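Drulliver Lookbook Captions

A data set of fashion campaign and lookbook captions with garment, styling and casting labels.
Version 2

Summary

Drulliver Lookbook Captions is a collection of short texts written to accompany fashion photographs: campaign captions, lookbook lines, press notes and the credit blocks that follow them. Each text has been split into sentences and labelled by hand. The labels record which garments are named, which colours and fabrics are named, and how the person wearing the clothes is referred to, if at all.

The set was made to test how well a tagger can pull garment terms out of copy that was not written to be searched. Fashion copy leaves out verbs, invents colour names and uses the same word for a cut and for a cloth. Taggers trained on shop listings do badly on it.

The texts are in British English. Copy first written in another language was left out, even where a translation had been published alongside it.

Sources

Texts came from three suppliers, all of whom agreed in writing to their use.

Nolis: knitwear and outerwear label. Supplied lookbook text for autumn and winter collections, with style codes removed.

Waaka: swimwear and resort label. Supplied campaign captions and the longer notes sent to magazines.

Cidum: hire studio and styling agency. Supplied credit blocks and call sheets, from which only the garment lines were kept.

Nolis text makes up the largest share. Anyone reporting a single score across the whole set should also report scores by source, as the Nolis copy is plainer and easier to tag.

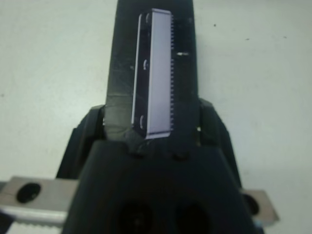 File layout

captions.tsv
One sentence per row. Columns: row_id, source, season, text_type, text.

labels.tsv
One label per row. Columns: row_id, start, end, label, annotator.
Start and end are character offsets, counted from zero. The end offset is exclusive.

colours.txt
Colour names found in the texts, each with the plain colour it was mapped to. Names that could not be mapped are given the value "open".

splits/
Row identifiers for train, dev and test. The test split holds 15 per cent of the rows from each source.

All files are UTF-8 with Unix line endings. Fields are separated by a single tab and are never quoted. A tab inside a text has been replaced by a space.

Labels

GARMENT: a named item of clothing, with any word that fixes its cut. "Wrap skirt" is one label, "long skirt" is a label on "skirt" alone.

FABRIC: a named cloth, yarn or finish. Trade names for cloth were removed before labelling and replaced with the token CLOTHNAME.

COLOUR: a colour word or invented colour name. Where a name covers both a colour and a pattern, as in "tobacco check", only the colour part is labelled.

ACCESSORY: shoes, bags, belts, hats, scarves and jewellery. Gloves were moved here from GARMENT in version 2.

WEARER: any word that refers to the person in the clothes, including pronouns. Names of models were replaced with the token MODEL before labelling.

CREDIT: a role in the making of the picture, such as hair, make-up or set. The role is labelled and the name is replaced with the token PERSON.

Labels do not overlap. Where two could apply, the order above decides.

How the labelling was done

Six annotators worked on the set, all with experience in fashion copy or garment buying. Each began with the same practice batch of 50 sentences, which is not included in the release. Every sentence was then labelled by two annotators working apart. Where they differed, a third made the decision, and the annotator column shows "adj" for those rows. 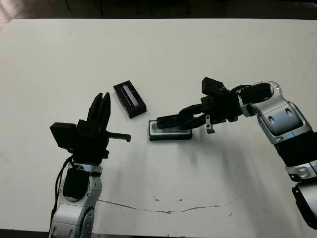 Most disagreements concerned FABRIC and GARMENT. "Denim" on its own may mean the cloth or a pair of jeans, and "a knit" may be either a jumper or a description of how something was made. The rule adopted was to label the word as GARMENT if it could be replaced by the name of an item without changing the rest of the sentence.

Colour names were mapped in a separate pass in December, after the span labels had been closed. Annotators worked from the text alone.

Changes from version 1

Gloves are now ACCESSORY.
Hyphenated garments ("shirt-dress") are now a single label in all sources. In version 1 this was done for Nolis only.
Duplicate Waaka captions, differing only in final punctuation, have been removed.
The season column uses AW and SS throughout. Rows marked "resort" or "cruise" keep those values.
Offsets in Cidum rows containing an accented letter have been corrected.

Scores from version 1 should not be compared with scores from version 2.

Known problems

Some campaign captions are very short and carry no label. They have been kept, as a tagger should be able to return nothing.

Menswear is thinly covered. Waaka supplied none, and the Nolis menswear text repeats the same phrases from one season to the next.

The WEARER label is not suitable for studying who is cast in campaigns. The copy rarely mentions age or background, and the removal of names takes away most of what was there.

Terms of use

The set may be used for research and teaching. The texts remain the property of the suppliers and may not be reprinted as advertising copy. Published work should name the data set and the version number. Reports of wrong offsets or missed labels should give the row_id and the source; corrections are held over for the next numbered version.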